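Projects / Grants / Progress reports
Home | About | Reports | Contact

Spoon sorting at the Skundthorpe kitchen: progress report to the Besnard fund

You asked for a plain account of where the cutlery work stands, so I'll start with my doubts. The Skundthorpe kitchen holds 1489 spoons on paper. The February stock sheet said 1831, and I have not been able to explain the difference to my own satisfaction. Vurkano, who drew up both lists, blame a change in how sets are entered. Maybe so.

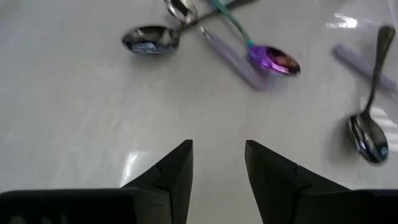
Submitted by Apolline Coste, 7 September 2020

The plan you funded was to group spoons by finish, on the theory that people setting tables would find a matching set faster. I was not convinced in the spring and I'm only a little more convinced now. Plain silver is easy. The lavender handles are easy too, until you notice that the bowls on them don't all match in size. Then somebody has to decide whether handle color or size comes first, and the Fikell guide we bought spends 12 pages on drawers without answering that.
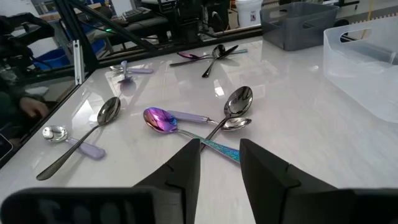
Mixed spoons on the glossy white tabletop, lavender handles among them.

The iridescent ones are a bigger headache. One helper files them as purple, the next as blue, and both have a point. I have asked for a single tray marked "colored metal" – crude, but it would end the argument. Dark handles would get a tray of their own.

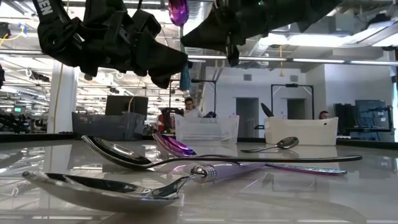

Of the 40 trays in the budget, I would hold off buying any more until the size question is settled. The clear bins are fine for storage and cost us nothing extra. I can't yet report that table setting is any faster. We have no timing from before the work began, which I raised at the outset, and a timing taken now would have nothing to stand against. The next payment should wait for a corrected stock sheet from Vurkano.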